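About Lundulia

Lundulia is a small publisher of personal essays and food writing. We put out a monthly online issue, a printed annual, and a short list of chapbooks. The office is in Gernton, on the second floor of the old Nyarko building, above a shoe repair shop. The entrance is on the side street.

What we publish

Each monthly issue contains six essays. Most run between 1,200 and 3,000 words. The subjects are domestic: cooking, eating, keeping house, caring for parents, living alone, moving, family arguments, and the contents of cupboards. A recipe may be part of an essay, but an essay is not required to contain one. Roughly half of what we print has no recipe in it.

We do not publish restaurant reviews, product reviews, travel guides, or diet advice. We do not publish poetry, except in the printed annual, where there are four pages for it.

The archive holds 300 essays. All of them can be read without a subscription. Essays are indexed by author, by month of publication, and by main ingredient where there is one. The ingredient index was added after readers kept writing to ask where a certain lentil piece had gone.

How an essay is edited

Every submission is read by two editors. They read separately and write their notes before comparing them. If both say yes, the essay is accepted. If they disagree, a third editor reads it without seeing the notes. The reading period is six weeks, and writers receive an answer in either case.

Accepted essays go through two rounds. The first deals with structure and length. The second is a line edit, done in a shared file with all changes visible to the writer. Nothing is published until the writer has approved the final text. Titles are settled in the second round. We keep the writer's title unless it duplicates one already in the archive. 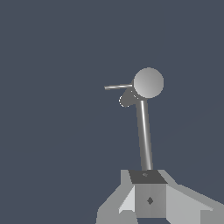

Facts are checked where an essay states them as facts. Memory is treated as memory. If a writer says that a grandmother's kitchen smelled of vinegar, we leave it alone. If a writer says that a flour mill closed in a certain year, we look it up. Where an essay describes a living relative in a way that could cause harm, we ask whether that person has read it, and we may ask for a name or a detail to be changed. Changed names are marked in a note at the end of the piece.

Recipes are cooked twice before publication, once by an editor and once by someone who has not read the essay. Quantities are given in cups and in grams. Oven temperatures are in Fahrenheit. If the two results differ, the recipe goes back to the writer with both sets of notes — this adds two to three weeks to the schedule.

Payment and rights

We pay 200 dollars per essay on publication. Essays reprinted in the annual earn a further 121 dollars. Writers keep the copyright. Lundulia holds first online rights for 90 days and the non-exclusive right to keep the essay in the archive after that. A writer may ask for an essay to be removed at any time once the 90 days have passed.

There is no fee to submit.

The annual

The printed annual appears in November. The most recent one has 172 pages and is sewn, with a paper cover. It contains a selection from the year's issues, the poetry pages, and one long essay that has not appeared online. Copies can be ordered from this site or bought at the Gernton office during opening hours.

Chapbooks are published under the Cinduton name. Each holds the work of one writer and is between 32 and 48 pages. We publish two a year. Chapbook manuscripts are by invitation, and nearly all come from writers who have already appeared in the monthly issue.

How we are funded

Income comes from sales of the annual, sales of chapbooks, and reader subscriptions. Subscribers receive the monthly issue by email one week early, along with the annual. The site carries no advertising and no paid links. We do not accept free products, meals, or travel.

Submissions and contact

Submissions are open in March and September. Send one essay at a time, as an attached document, with your name and a mailing address on the first page. A cover letter is optional. We do not need a biography until an essay has been accepted.

Simultaneous submissions are fine — please write to us if the essay is taken elsewhere.

Corrections should be sent to the editors with the title of the essay and the sentence in question. Corrected essays carry a dated line at the foot of the page. The office is open from 10 a.m. to 3 p.m. on weekdays and closed for the whole of August.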